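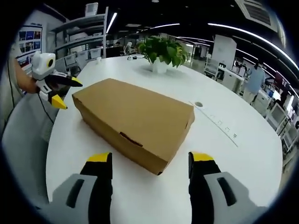
3 January 2024

Office supplies today. Cleared the round table first, then started on the brown carton. It's the flat kind with a slot handle in the side and a plain brown lid. Skokum delivery, order line 7, wet wipes.

Label reads EDI纯水, with 纯水湿巾 under it: pure-water wipes. EDI is electrodeionization, a polishing step after reverse osmosis – low ions, so less residue on the desktops.

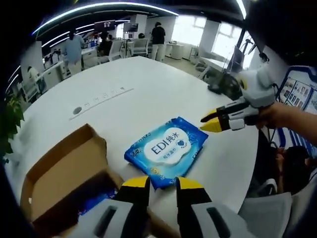
Tested one wipe on the Endell monitor stand. No streaks after 90 seconds. The old Hilari wipes left a film and needed a second pass with a dry cloth.

Stock sheet updated, row 19. Cable channel in the tabletop still collects crumbs; a folded wipe edge should reach. Plant needs water before I leave.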